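### 3.2 The packing task
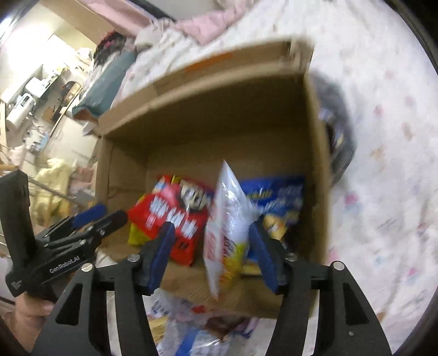 **Figure 2.** Packing snack bags into an open cardboard box with hand-held grippers. The blue finger pads pinch a white bag above the box.

The second task of the student project was packing. The student has to pick up snack bags one by one with a hand-held gripper and put them into an open cardboard box (Figure 2). We chose this task after the first one, stacking of plastic cups, was found too easy by most members of the club. A cup keeps its shape when the fingers close on it. A snack bag does not, and the student must decide each time where to take it and how hard to press.

All recordings in this task were made by members of the Ultness student robotics club during January. The club has no laboratory of its own in the winter break, therefore the members worked at home, on whatever surface they had. We did not give any rule about the background. In the earlier course at Flornorden, all students used the same white table, and the model trained on these recordings lost much of its skill when the table was changed. Hebden, who taught that course, advised us to let the rooms be different from the beginning, and we followed his advice.

The instructions for the packing task were kept short, so that the students could read them before each session. The box must be open at the top and must not be fixed to the surface. The bags are put in a heap near the box, with different colours mixed. Each bag should be lifted clearly over the wall of the box before it is lowered, and the fingers should open only when the bag is inside. If a bag falls outside, the student may pick it up again and continue, and the recording is kept. We wanted such corrections in the data, although they make the later labelling slower.

Two ways of holding the bag were seen in the recordings. In the first way, the student takes the bag by its upper end and lets the rest hang down. This is quick and gives a free view of the place where the bag will go. In the second way, the student takes the bag across the middle, with one pad on each wide side. The contents are then pushed to both ends and the bag becomes more stiff, which helps when the box is already nearly full. Most students began with the second way and moved to the first one after a few sessions. We did not ask them to do so, and Bloxham, who checked the recordings, noticed the change only when he was sorting them for the labelling.

The colour of the packaging caused a problem which we had not expected. When several bags of different colours lie close together, the borders between them are not always the same as the borders between the objects, as one bag can carry two or three colours with large letters or a drawing. The labelling tool, Niskanen, often divided one printed bag into two objects, or joined two neighbouring bags into one. For this reason the students corrected the object borders by hand in the frames just before the fingers close. This work took more time than the recording itself, and two members left the task during this stage.

Each finished recording was given one of three marks: complete, complete with correction, or stopped. A recording was stopped if the box turned over or if the student had to touch a bag with the bare hand. After over 5 hours of recording, the stopped ones were still few, and we left them out of the training described in Section 4. We are aware that they could be useful for learning to detect failure, and the club at Dustness has asked to use them for this purpose in the next term.

One limit of the task should be mentioned. The order of the bags was free, and the students had a clear habit to take the nearest bag first. The model learned the same habit, and in Section 5 we show that it has difficulty when the nearest bag lies under another one.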